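Open House at the Hindarham Repair Works

We had been meaning to go for years, and this April we finally did, all of us piled into the car with sandwiches and a flask, even though it's only a short drive from Tosham. The old Ververidis mill sits right on the river (you smell the water before you see the chimney), and the doors opened at 8 in the morning, which felt cruel until they handed us warm rolls at the gate.

The ground floor was my favorite by a mile. There's a long bench of sewing machines, a lamp corner where you can learn to rewire a plug, and a lady with the patience of a saint showing children how to darn a sock. I had brought my grandmother's Colonen radio, silent since I was in high school, and was given ticket number 41. It took most of the morning, but what a morning! I drank too much tea, heard the whole history of the mill wheel, and bought a chair I have no room for.

Upstairs is where the electrical things go, room after room of toasters, record players and computers, with the windows open and a nice breeze coming off the weir. We lingered up there until 12, when the soup was served.

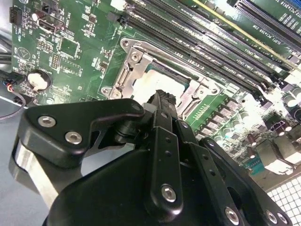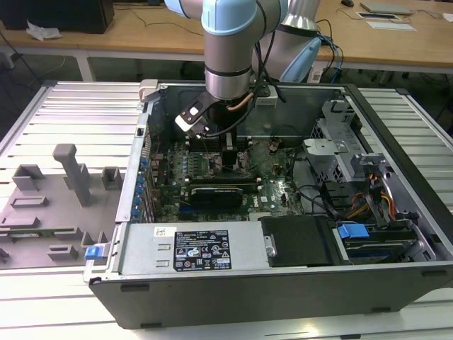
Old things are worth the trouble, I came home more sure of that than ever. My husband has been wanting to throw out our family computer for ages, and I've always pictured the inside of one as a sealed mystery, far beyond anyone at a kitchen table. But with the side panel off and the tower laid down flat, there was the green Dell board with its memory slots in a row, and it looked no more frightening to me than the back of my radio. Ours is staying put for now.

The radio needs a part they'll have to order, so I left it with them, tagged 602, and we're going back on a Tuesday to fetch it. Parking is free on the meadow side, but wear boots if it has rained. And do try the leek soup.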